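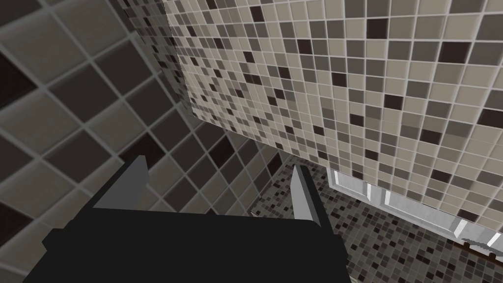
Velimir Đorđević wrote in after my last column to say that if a kid's parents can solder, good luck to the kid, and that any rule against it would only punish families who spend time together. Fair enough, he put it nicely. I still think he's wrong and I've been chewing on it for weeks.

So. The Totier, our regional science and engineering fair for Grades 7 to 12. I've judged it 6 times. Engineering side mostly, the odd year in chemistry when they were short. And every year the same conversation in the hallway at lunch, sandwich in hand, about which projects a kid built and which ones a kid carried in from the car.

You can usually tell. Not from the build quality, that's the lazy way to do it and I've been caught out. A girl from Winent two years back had wiring so clean I was ready to mark her down for it. Then I asked why she'd put the fuse where she had and got ten minutes on it, including the version that melted. Best talk of the day. Clean wiring, her own. She came fourth in her division.

First went to a water sensor. Lovely thing. The boy could recite the board and could not say what he'd try next. Nice boy too, none of this is on him.

What we reward

Look at the scoring sheet. Forty points for the finished item and display, out of a hundred. Forty! The logbook gets ten. The interview gets fifteen, and the interview is seven minutes with a buzzer. Of course parents help with the part that's worth forty. I would. I've got a drill press and opinions.

Debora Monti and I went round and round on this after the April meeting. Her line is that the finished thing matters in real engineering, nobody drives across a logbook. True. But a Grade 8 project isn't a bridge. It doesn't need to hold anything up. If it falls over and the kid can tell me why, that's a good project in my books, and right now our sheet says it's a bad one.

Then there's money. The fair fee is $150 a team, which a school can usually find. Parts are another story. There was a project this year with a parts list, pinned right there on the board, adding up to $769. Good on them for being open about it. Two tables over, a pair of Grade 9s testing which glue holds up in a freezer. Total spend, some glue. Guess which had the crowd.
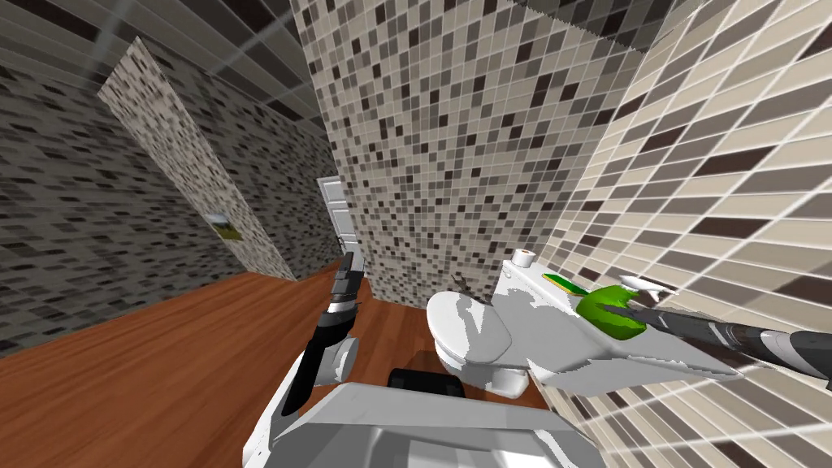 Simulated bathroom with mosaic tile walls and a wooden floor.

I should say where I'm coming from. My dad did my Grade 6 project. A crane. I held the flashlight. I won a ribbon and felt sick about it until roughly high school, and he was so proud of the two of us that I never said a thing. He meant well, they all mean well. That's why scolding parents in the newsletter never works, they read it and think of some other family.

And I don't buy that a declaration form fixes it. We tried a form. Everybody ticked "minor assistance". Omid Shirazi wanted to make it longer, with a space to list every adult and every tool. Please no. The honest kids would fill in three pages and the rest would tick the box, and then we'd be judging penmanship. 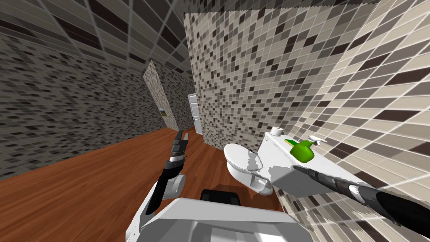 What I'd do instead

Cut the finished item to twenty points. Put the interview up to forty and give it fifteen minutes, even if that means fewer judges per project. Bohdan Lytvynenko says fifteen minutes scares the shy ones. Maybe. In my experience seven minutes is worse for a shy kid, they're just warming up when the buzzer goes. Let them bring notes. Let them sit down for heaven's sake.

Twenty-five for the logbook, and I mean the real one, with the coffee ring and the crossed out bits, not teh typed-up copy made the night before. Fifteen for the display. That's your hundred.

Put a cap on parts. I'd say $150, same as the fee, easy to remember. Borrowed gear doesn't count so long as you say you borrowed it. People will fudge it, sure. They'll fudge less than they spend now.

And one small thing I'd love. A prize for the best failure. Muretti already puts up $1,000 for the overall winner and I'm told would split it. Half to the winner, half to whoever learned the most from something that went wrong. That money would of made my crane a very different crane.

The new sheet gets voted on at the end of August 2018, so if you've a kid entering, or you've judged, or your just cranky like me, send your comments in before then. Velimir, that includes you. Bring the soldering iron, I'll buy the coffee.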